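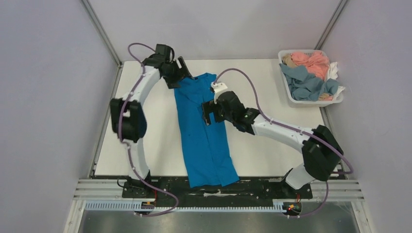

df reports /var as full but du only finds 41 GB

Posted in: Files, disks and mounts
January 17, 2024

skom_admin

I look after a small Linux server at our Zeltberg site. /var is its own ext4 partition of 153 GB on a local SSD. Since the last round of updates, programs have started to fail with "No space left on device" when they write to it.

df -h /var shows Use% at 100 and nothing available. du -sh /var, run as root, gives 41G. I have also run du with -x and the result is the same, so I do not think other mounts are adding to the figure.

What I have tried so far:

- removed old packages with the package manager's clean command
- deleted the large logs under /var/log/skomgate (Skomgate is our message relay, it writes a lot when debug is on)
- checked for hidden files with du -a, sorted by size
- looked in lost+found, which is empty

Deleting the logs made du go down but df did not move at all. I have not rebooted, as the relay is in use all day and a restart needs sign-off from the Greenwood office. Is the filesystem damaged? Should I be running fsck?

pipe_and_tee

df and du do not measure the same thing. df asks the filesystem how many blocks are allocated. du walks the directory tree and adds up the blocks of every file it can reach by name. A file that has no name left but still has blocks allocated is counted by the first and missed by the second.

You get such a file by deleting something a process still has open. rm removes the directory entry. The inode and its blocks are only released when the link count is zero and the last open descriptor is closed. Your relay almost certainly still holds the logs you deleted and may still be writing to them.

Fsck is not the first thing to try, and must not be run on a mounted filesystem in any case. Work through these as root:

1. List the open files with a link count below one:

lsof +L1 /var

If /var is a mount point, as yours is, lsof limits the list to that filesystem. Look at the SIZE/OFF column, and note the PID and the number in the FD column. An entry of 14w means descriptor 14, open for writing. The name will have (deleted) after it.

2. If lsof is not installed, the same thing can be read from /proc:

find /proc/[0-9]*/fd -lname '*(deleted)' -ls 2>/dev/null

The size shown there is that of the symbolic link. Use stat -L on the link to get the size of the file behind it. Ignore memfd entries and anything under /dev/shm, they are not on your disk.

3. Ask the process to reopen its logs. Many daemons do this on SIGHUP, some on SIGUSR1. Check the manual for yours before sending either, because a process with no handler for the signal will be terminated by it. 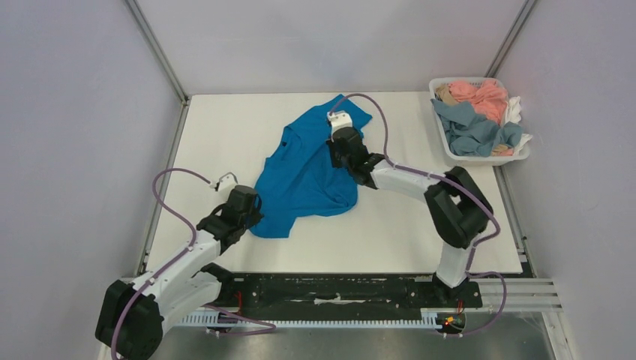
4. If there is no reopen signal and you cannot restart, empty the file through its descriptor:

: > /proc/PID/fd/14

Replace PID and the number with your own. The blocks are freed at once. The contents are gone for good, so copy them elsewhere first if you need them (cp from the same path works). Only do this to log files. Do not do it to a database file or anything the process reads back.

5. Run df again.

One caveat on step 4. If the process opened the log without O_APPEND, it keeps its old offset and the next write lands at that point. The result is a sparse file: large in ls -l, small in du. It does no harm to free space but it confuses people later.

To stop it coming back, set up logrotate with a postrotate script that sends the right signal, or use copytruncate if the daemon cannot reopen. copytruncate can lose the lines written between the copy and the truncate.

fudonuser

had the same on a Fudon box, just reboot it. all the space came back. also try df -i, could be inodes

greyshell

A reboot does release deleted files, but the poster has said it needs approval, and it leaves the cause in place. df -i is worth running as it takes no time. Inode exhaustion gives the same error message, but it would not put Use% at 100 in plain df -h, so it does not match what is described.

Two further causes, if lsof +L1 comes back with nothing large:

Files underneath a mount point. If something wrote to, say, /var/lib/backup before a second filesystem was mounted there, those files are still on the /var partition and du cannot see them. You can look without unmounting anything:

mkdir /mnt/under
mount --bind /var /mnt/under
du -xsh /mnt/under/*
umount /mnt/under

A plain bind mount does not carry the submounts with it, so the covered directories show their original contents. Use --bind here and not --rbind.

Reserved blocks. ext4 keeps five per cent back for root by default. That explains a small difference between Used plus Avail and Size, though not one as large as yours. tune2fs -l on the device shows the count.

skom_admin

lsof +L1 listed 11 deleted files, all held by the relay, the largest on descriptor 14. The manual says it reopens its logs on SIGUSR1. I sent that and df now agrees with du to within a gigabyte. Debug is off and logrotate has a postrotate line. I also tried the bind mount and found nothing under it. Marking the answer from pipe_and_tee as accepted.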